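Stasalex hand-held gripper tool

The Stasalex is a hand-held gripper for recording manual picking and placing tasks, so that a fixed arm on the same site can later be taught to do part of them. The operator holds the body in one hand and works the jaws directly. No programming is done at the tool. It is supplied alone or with the Nesalska bench arm, which accepts the same jaw pads and finger geometry.

Intended use

The tool is meant for light packing, sorting and kitting work where the items vary in shape and the order changes during the shift. Bottles, tubs, pouches and small cartons are the usual load. It is not rated for glass with broken edges, for hot containers, or for any item that must be held by a thread or a handle. Goods of that sort should stay on the manual line.

Jaws and pads

The jaw pads are foam-lined and meet across a narrow gap. A ribbed inner surface lets the pad close on a tapered neck or shoulder without the operator having to square the item up first. Pads are a wearing part. Check the foam at the start of each shift and replace both pads together, even where only one shows wear, as an uneven pair shifts the item sideways on closing and the recordings will carry that error through to the arm.

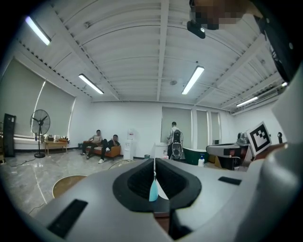
Pads are changed without tools. Open the jaws fully, press the pad back from the front lip and lift it out. The new pad is seated when the rim lies flush all the way round. After a change, record five closings on an item of known size before going back to normal work. These are filed under the pad number and let the site engineer see whether the pair has been fitted straight.

Recording

One closing and release counts as one recording. Operators at the Landeg trial site in Skostthorpe made 1,394 recordings in July across two benches, of which 1,051 were accepted for teaching. Most of the rejected ones were short: the operator had put the item down, changed their mind and picked it up again. Later versions of the software join such pairs where the second pick follows within two seconds.

Each session is limited to 40 minutes. The limit is set in the software and can be lowered by the supervisor, but not raised. A rest of equal length on other duties is advised.

Effect on the work

The Landeg trial was set up to find out what happens to the packing job once the arm takes the repeated picks. Before the trial, a packer handled every item in the order. With the arm running, the packer loads the infeed, deals with the items the arm refuses, and closes and labels the carton. Reaching and wrist turning are reduced. Standing time is not. Walking went up slightly, as refused items come out at the far end of the bench, and the layout has since been altered to bring the refuse tray round to the packer's side.

Sabine Fröhlich, who ran the trial for Landeg, reports that the packers who recorded the picks were also the quickest to spot when the arm was about to miss. Sites are advised to have the recordings made by the people who do the job at present, and to count that time as paid work on the rota. Targets per head should be held at their old level until the arm has run for a full month. Pick rates in the first two weeks are a poor guide to the final figure.

Operators should be told before the first session what is recorded and who may look at it. The default setting stores jaw position and hand path under a bench number. Names are not stored.

Care and storage

Wipe the body with a damp cloth and mild soap. Do not use solvent on the pads. Store with the jaws open, away from direct sun. Replacement pads are sold in pairs under order code 59. State the tool number when ordering, as early bodies take a narrower rim.

Sales and spares: Stasalex, Skostthorpe | Terms of supply | © Stasalex, all rights reserved | Back to top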